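Borrowed Light: How Daylight Reaches the Inner Rooms of Older Row Houses
Student project report, Birnedano
March 26, 2023

When I signed up for this project in September I thought I would be writing about windows, and I had a very tidy outline to prove it. Then I spent a gray afternoon in my aunt's house in Camurside, where the middle room has no outside wall at all, and found I could still read the newspaper in there without a lamp. I wanted to know why, and the rest of the year went into that.

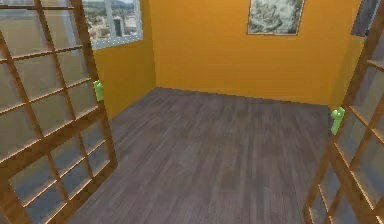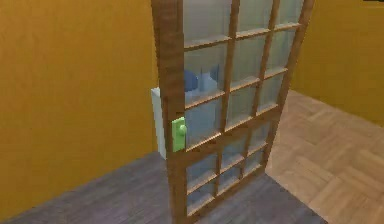 Row houses in Camurside are narrow and deep, and most of them were built with windows at the front and the back only. The rooms in between depend on what older building manuals call borrowed light, meaning daylight that has already passed through one room before it gets to the next. There are several ways to let it through: a transom over the door, a small inside window high on the wall, or a glazed door with wooden bars dividing it into small panes, like the ones shown here. I had always taken such doors for decoration (my aunt certainly does), but in a deep house they do a real job.

To measure this I borrowed a light meter from the physics room and visited 3 houses, 2 of them in Camurside and one across the river in Jillov. In each house I took readings at table height in the middle room, first with the inner doors open, then closed, and then with a blanket hung over the glass. I ended up with 576 readings, which is far more than I needed, but once I had the routine going I found it rather soothing and kept on.

The results were clearer than I had dared hope. With the glazed doors closed, the middle rooms kept 47 percent of the light they had with the doors open. With the blanket up, they were too dim to read in at any hour, even noon. Wall color mattered more than I expected too, and the Jillov house, which has cream paint all the way down the hall, did best by a good margin.

There are weak points in all this. I worked mostly on cloudy days, I could not move anyone's furniture, and one family's very large houseplant stood between my meter and the door for an entire morning. The Hsu library has a set of old floor plans that I only found in the last few weeks, and I would love to go through them properly and see which houses lost their glazed doors in later remodeling.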